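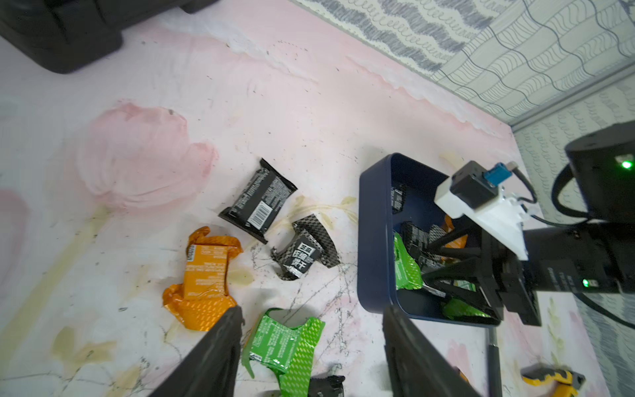 Wrist view, wrappers going into the navy box.

The wrapper task is at 574 kept episodes. I had planned to stop at 500 and train, but the last batch changed enough of my settings that I wanted more data recorded under the new ones.

The task is simple to state. Snack wrappers start out scattered, in green, orange and black, and they have to end up in the container. Two arms, one wrapper per grasp, no fixed order. An episode ends when I press the pedal. I record at 30 frames per second and write everything to Tornudberg, the storage box under my desk, which now holds 3,366 episodes across all tasks.

Foil is a poor thing to grasp. A wrapper changes shape every time it is squeezed, so the same piece is never quite the same object twice. The printed black ones lie flatter than the others and the fingers tend to skate across them. My first policy, trained on 125 episodes, learned to close on the tallest crease and did little else. It handled crumpled wrappers and failed on flat ones.

Changes since the June post:

Wundar, my recording script, now drops any episode where the two arm clocks drift apart. Before this I was finding them by hand.

I no longer smooth the wrappers out between episodes. I pick them up in a handful and let them fall.

Retries stay in. If a finger slips and I go back for a second attempt, the whole thing is kept and tagged.

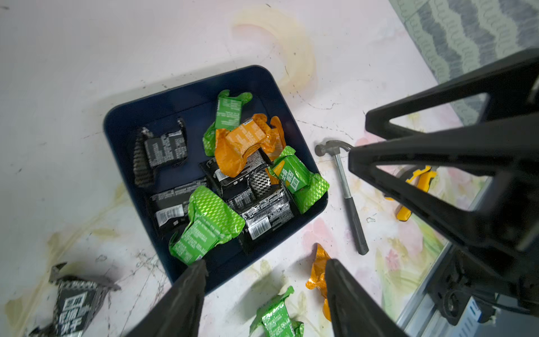 Do the failed grasps hurt training?
Only when they end the episode. A slip followed by a recovery shows the policy what to do next, and it needs to see that. A slip followed by me giving up goes in a separate folder.

The pile in the container is its own problem. Once several wrappers are in there, a new one can land on top and spring back over the rim, and the arm has to press it down before letting go. I did this without thinking in the early episodes and skipped it in others, so the labels disagree. I am now going through the old set in Widmer and marking every release as pressed or dropped - slow work, a few dozen per evening.

Next is a training run on the Lekberg config with the wrist cameras only. If the flat black wrappers still fail I will record a set with nothing else in it.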